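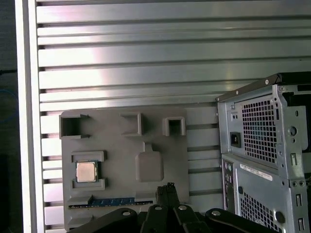
Wakgate Technical Program
Robot Cell Practice, Handout 14: Working rules for the computer parts bench

These rules apply to both cells, Dedar and Kotley. Read them before your first session.

Before power-on
Check that the fixture board is fixed firmly to the rails. Seat the CPU flat in its cradle and the RAM module fully in its slot. A part that sits crooked will be gripped crooked.
Keep loose cables out of the arm's reach.

Speed
Teaching and first runs: 300 mm per second at the tool, no higher. Keep the enable switch in your hand — not on the bench.

Handling parts
Wear the wrist strap. Grip a CPU by its edges and a RAM module by the ends of its board. Never let the fingers close on the contacts.
After any change to the fixture, teach the pick points again and run the program 2 times with the gripper empty.

Stops
If a part drops, stop the arm first and then pick it up. Write the stop in the cell log within 24 hours, using the Arnaud form. The form changed in January; old copies are not accepted.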